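Evari two-finger hand gripper, long-term review
Leen Hamdan, 8 Jun 2021

I bought the Evari in December to replace an older Stenex that had worn out its springs. It is a hand-held gripper: you carry it, work the two fingers with a trigger, and the path of your hand is recorded so a robot arm can be taught the same job later. I use it almost entirely on cloth. The short version is that it is a good tool with one fault that spoiled a lot of my work, and you should know about the fault before you order.

First the good parts. The white body is smooth and has no sharp corners, so it doesn't catch on upholstery. The black fingers are broad enough to hold a thick bunch of fabric without it sliding out sideways. It came ready assembled, and I was making usable recordings the same afternoon. The trigger is lighter than the Stenex and my wrist is better for it.

The fault is in the left finger. After nearly 200 grasps it began to close late. The right finger would reach the cloth and start pushing it, and the left would follow after a short delay. On a box or a bottle you might not notice. On a loose cloth the fabric gets shoved over before it is pinched, so you end up with a twisted lump and only a corner held.
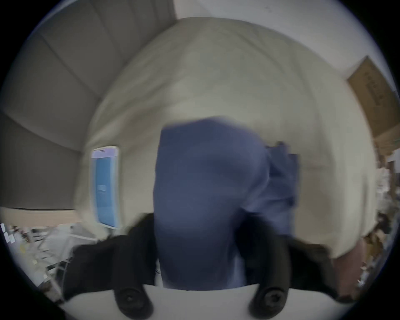 Blue cloth held between the two fingers of the Evari.

What makes this worse is that the software doesn't flag it. The Evari records one figure for how far the grip has closed, and takes it from the trigger, not from the fingers. If one finger lags, the log still says the grip closed on time. I lost 20 recordings before I worked out why the arm kept dropping things it was supposed to have picked up. The arm was copying the log faithfully and letting its own grip close too early, with the cloth still outside it.

There is a safety side to this as well. When the lagging finger finally moved, it snapped shut. It caught the side of my thumb twice while I was straightening the fabric. No real harm, a red mark each time, but the gap between the finger and its bracket is wide enough for a child's finger and there is no guard. I would not hand this to a pupil or leave it out with the power on.

I went through the obvious things. Cleaning out lint helped for a day. Then I checked the screws on the finger mounts and found one on the left side had backed out far enough to let the finger tilt and bind. I tightened it, and the delay went away for 3 weeks before it came back. A drop of thread lock has held since, which I would have expected at the factory. 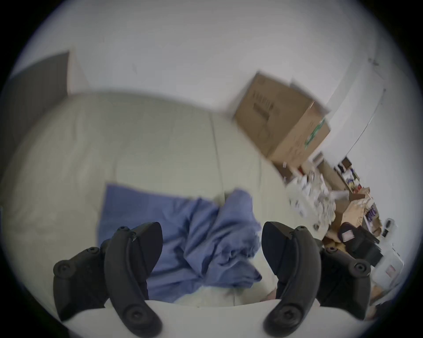
Soft furniture is the hardest test I give it, as the seat sinks when you press down and the fingers have to meet the cloth at a shallow angle. With the screw loose, about one try in 6 went wrong. With it locked I have had a few misses, all of them my own clumsy approach.

Paterson, who sold it to me, were polite but slow. They asked for a video, then a second video, then offered a replacement finger at my cost. I declined and kept my own repair. A Tusen I borrowed for comparison had no such trouble, but it is heavier and its jaws are too narrow for anything bulkier than a tea towel.

If you already own an Evari, switch it off, try each finger for play by hand, and check the mounting screws before every long session — it takes a minute. Film a few grasps from the side and compare them with the log. And keep your free hand away from the brackets while the power is on.

Three stars. It would be four if the screws came locked and the log read the fingers themselves.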